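Novitz Hand Kit: what you get for the money, and how to try one in February

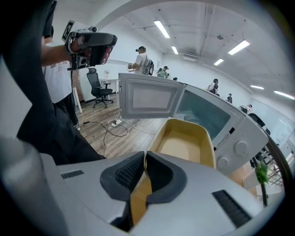

We have been asked about the Novitz Hand Kit more than anything else this winter, so it seemed only fair to give it a proper write-up instead of answering everybody one at a time in the hallway. For those who are new to our little newsletter (welcome!), the kit is a handheld gripper you carry around and use to do ordinary chores, and the motions you record with it can later be used to teach a robot arm the same job. It sells for $3,971, with one gripper, a charging dock, 12 spare finger pads and a year of the Wulterik software thrown in. The part I keep coming back to is the fingers. They are slim and black with a dark mesh-textured pad on each one, and they close on something like the raised rim of that shallow yellow tray at the microwave door, the sort of edge our old rubber-tipped pair was forever sliding off. I have grown very fond of those pads, and I say that as someone who complained loudly about having to order them separately last time.

Now for the grumbles, as you would expect from me by now. The kit is heavier than I'd like after an hour of kitchen chores, and people with small hands have told me they start switching sides well before that. The setup booklet is thin and seems to have been written for folks who already own one. And the Wulterik software, which is lovely once it is running, wants a fresh calibration every time you so much as change a pad (plan on a cup of coffee while it thinks it over).

Still, I'd recommend it, especially to a school or a small shop that wants to get started and doesn't have an arm of its own yet. If you would like to try before you buy, Zalewska is renting kits out of its Altstead store all through February at $100 a day, and the rental fee comes off the price if you end up taking one home. They have 3 kits to lend, and they do go quickly, so please call ahead. Bring your own laptop, and bring a few things from your own kitchen or workbench too, the more awkward the better! You will learn far more from your own stubborn pot lid than from anything on the store's demo shelf.

Write and tell me how you get on. I'm collecting tips on pad care for next month, and there's plenty of room left on the page.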